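Virkley game fair, 8 April 2025

Got to the hall at opening and went straight to the Benov stand, where the new Akanda demo was playable. The line was already 24 people long. You get one save file and play the third chapter, starting outside the flooded chapel after Wirkalport has fallen to the demons.

Combat is faster than in the last game. The heroine now switches between sword and chain in mid-air, and the chain pulls smaller enemies toward her. I died 3 times to the gatekeeper, mostly in his second phase, when he stops leaving gaps between attacks. Checkpoints are close together – a big change from before.

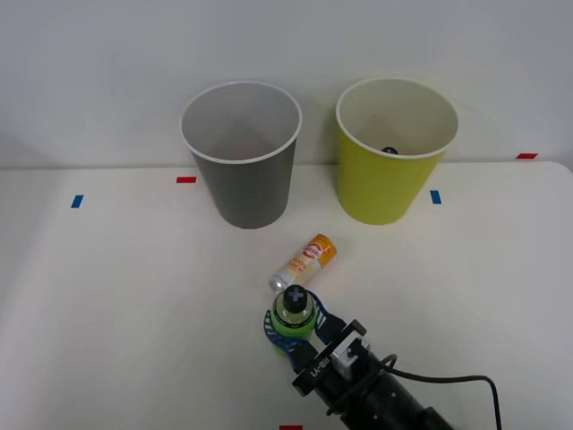
Piyumi Samarakoon found the gatekeeper too easy and said the old version of him, with no checkpoint before the stairs, was the better fight. She also wanted the subtitles bigger. I agree on the subtitles.

The afternoon talk was about the story. Imtiaz Majumder confirmed that the heroine's brother returns, but not which side he is on. The script runs to roughly 900 pages, and a good part of that is optional dialogue in the harbor.

Merchandise was thin. The art book had sold out by lunch and the soundtrack was only on vinyl. Bring your own headphones if you go, the ones at the demo stations were very quiet.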